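The Slow Return of the Trainee Desk

When Gellier merged its two back offices in Todton, the training desk was the first thing to go. New hires were handed a login, a list of video modules and a phone number for the help line. Within a year, one in every 7 of them had left.

Grethe Overgaard took over as head of people at the bank in October and brought the desk back. Each trainee now spends 33 working days beside an experienced clerk before handling a customer file alone. The clerk gets a lighter caseload and a small supplement for the period.

"We were paying for the same training twice," Overgaard says. "Once for the person who left and once for the person who replaced them."

Gellier employs 1,590 people, and 341 of them work in operations, where the turnover was worst. Those are the jobs that customers rarely see - checking loan papers, matching payments, closing accounts after a death.
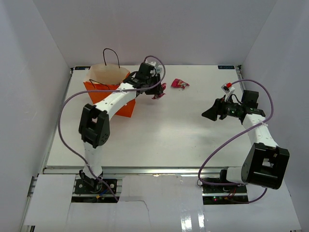 What the clerks say

Oldřich Sýkora has worked in payments at the Grarkthorpe branch since before the merger. He has sat with four trainees so far and says the first week is mostly listening.

"They know the rules from the modules. They don't know which department will call you back and which one you have to chase."

He would like the supplement to be higher. He also thinks the lighter caseload exists mainly on paper, and month-end work still lands on whoever is fastest.

Overgaard accepts the second point. Branch managers set the caseloads, and some have been slow to change them. From the new year, the hours a clerk spends on training will be entered in Godoy, the bank's scheduling system, so that managers cannot assign other work over them.

The staff association has asked for the same arrangement in the lending teams. Talks on that are due to start once the year-end accounts are closed.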